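Shafiq Pathirana started building his robot arm in May, on a bench in the back corner of the Clollton shared workshop, and he will gladly tell you about every screw in it if you have the afternoon free. I did, as it happens, and he made tea.

The arm is called Mockus, after the street he grew up on. Before it lifts anything for real, each new bit of code goes through a kitchen he put together in simulation, with an island, some plates and a good deal of food.

"I wanted it to deal with the kind of stuff people have at home," he told me. "Blocks are fine, I love blocks, but you can't have blocks for dinner!" 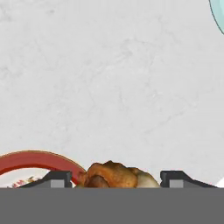
The gripper has taken up most of his evenings. He is on version 6 of the fingers, and the older ones live in a coffee can under the bench - he wouldn't let me throw out even the one with the snapped tip.

"Closing is easy," he said. "Knowing when to stop closing, well, that's where my summer went. I ran 203 tries on one setting, went home very pleased with myself, and then found I'd typed the finger width wrong. So I ran them all again."

He has spent $46 on finger parts so far, most of it on pads and little bags of screws from the hardware store. The motors were a bigger bite, and he asked me not to print that number in case his sister reads this.

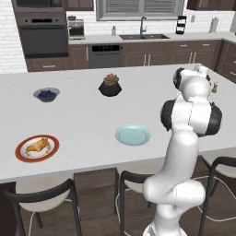
Reach is the other thing he frets over. "You put the base in one spot and you're stuck with it," he said. "Move it a little and the elbow wants to be right where your plate is. I've moved mine so often that the bench looks like Swiss cheese."

Next on his list is the wiring, and after that a proper stop button, a big one that the other members can find without asking him. He'd like to have the real arm passing plates by winter, though he said the same thing to me last year about a bookshelf.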